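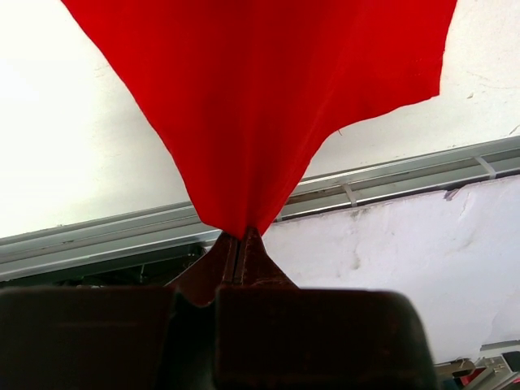 Red fabric with a loose thread at the hem.

About Plustura

Plustura is a textile testing laboratory in Vovthorpe. We test woven and knitted fabrics for manufacturers, importers, laundries and buyers of workwear, and we report the results in a form that can be attached to a purchase specification. We do not make, sell or finish cloth.

What we test

Most of our work falls under four headings: colour fastness, dimensional change, seam performance and surface wear. Colour fastness covers washing, rubbing, water, perspiration and artificial light. Dimensional change is measured after washing and drying, with the fabric marked before the first cycle and measured again once it has been conditioned. Seam work includes slippage and strength, on made-up garments or on seams we sew ourselves from cloth supplied. Surface wear covers abrasion and pilling.

We also carry out fibre identification and mass per unit area. Flammability testing is not done on site. Enquiries for it are passed to another laboratory, and the client deals with that laboratory directly.

How samples are handled

Each sample is given a number on arrival and keeps it until disposal. Specimens are cut clear of the selvedge and are spaced so that no two in a set share the same warp or weft threads. They are then left in the conditioning room until they reach a steady mass. Heavy coated fabrics can take a good deal longer than shirtings, and the quoted turnaround allows for this.

A standard order is reported within 11 working days of receipt. Light fastness is the usual exception, as exposure continues until the reference cloths reach the required change. Remaining material is kept for 30 days after the report is issued, then recycled where the fibre content allows. Clients who want their samples returned should say so on the submission form.

Assessment

Colour change and staining are graded against grey scales in a viewing cabinet by two assessors working separately. Where they differ by more than half a grade, a third assessor grades the specimen without sight of the earlier results. The report gives the final grade and states whether a third assessment was needed.

The Hsieh Room

The Hsieh Room is our reference store. It holds over 400 retained fabrics, filed by fibre and construction, with the test history of each. Dyed cloths are kept in the dark in closed drawers. The collection is used to check new equipment and to train assessors, and may be consulted by appointment. Cuttings cannot be taken away.

Durnness project

The Durnness project is our long-running study of outdoor exposure. Panels of awning, tent and workwear fabric are mounted on open racks facing south and brought in at set intervals for strength and colour measurement. The current series has 200 panels. Results are compared with those from our indoor light fastness equipment - agreement is good for polyester and acrylic, less so for cotton and cotton blends. A summary is sent on request.

Submitting work

Please send at least one full-width metre of fabric for a standard order, unfolded where possible and rolled on a tube. Mark the face side and the warp direction. Include the care label wording if washing tests are required. Garments should be sent in duplicate.

Samples may be left at the Vovthorpe reception during office hours. The submission form and price list are on the Services page.

Page last revised Jun 11, 2019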